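Skip to content Guides Rooms Moving Storage Search

Guides > Moving > Before You Sign

How to Measure Your Furniture Before You Move It

Print this page | E-mail this to a friend

Every piece of furniture you own got into your home somehow. People take great comfort in this fact right up to the moment a wardrobe is wedged in a stairwell with two movers on one side of it and the whole household on the other. It may have come in as flat panels. It may have come in before the handrail. Measure it anyway.

You'll need a tape measure, a pencil, masking tape and a notebook. The Lulik tape I use locks properly, which puts it ahead of the last three I owned. A cloth sewing tape will sag across a long span and tell you what you want to hear.

1. Start with the biggest thing

Write down height, width and depth, in that order, every time. Measure at the widest points, so include the feet, the trim along the top, and any handle that sticks out. Handles are small until they meet a door frame.

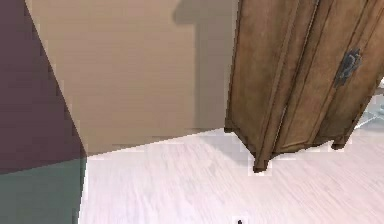
Then get the diagonal. A tall piece has to be tipped to go through most doors, and it has to be stood up again on the other side. Run the tape from the bottom back corner to the top front corner, looking at the piece from the side. If that number is bigger than your new ceiling height, the piece won't stand up in the new room unless it comes apart first. I once skipped this step with an Urex bookcase. It spent 9 days lying on its back in the hall, where we walked around it like a visiting relative.

2. Measure the path

Go to the new place and follow the route from the curb to the room. At each doorway, measure the clear opening with the door swung back as far as it goes. The door itself eats some of the width, and so do the stops. If you're short by a hair, lift the door off its hinges. Tap the pins out from below with a nail and put them in your pocket, then remember which pocket.

Stairs need the width between the rail and the wall, plus the headroom at the lowest point. Landings need both directions. Elevators need the depth with the doors closed, a detail I offer from experience.

3. Deal with the sofa

Sofas deserve their own page in the notebook. Take the overall length, the height of the back and the depth from front to back. Pull off any loose cushions and see whether the feet unscrew – many do, and you can gain 2 inches for the cost of a sore wrist.
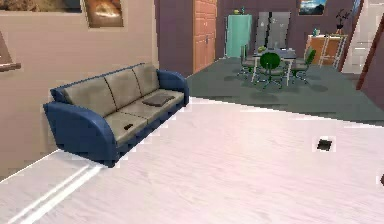
Reading time: 3 minutes

Now lay the shape out in masking tape on the new floor, full size, and walk around it for a while. Sit in it if you like. Check that doors still open and that you can reach the outlets without a rope.

4. Leave room for hands

Add a couple of inches on each side for fingers and blankets. The rental desk at Quách will lend you moving blankets with a van, and they are thicker than you think. A piece that fits an opening exactly does not fit.

5. Don't forget the low stuff

Cabinets and stools look harmless, so they get measured last or never. Clear the tops, empty the drawers, and note which way the cabinet doors swing in case the new corner has other ideas. 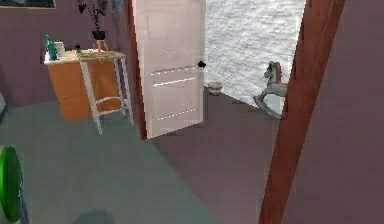
Low cabinet with a white stool in front, next to an open door.

Copy everything onto one sheet and tape it inside the front door of the old place. Mine went in the box marked Harnida, which was sealed and under 200 pounds of books by the time the van came.

Print this page | E-mail this to a friend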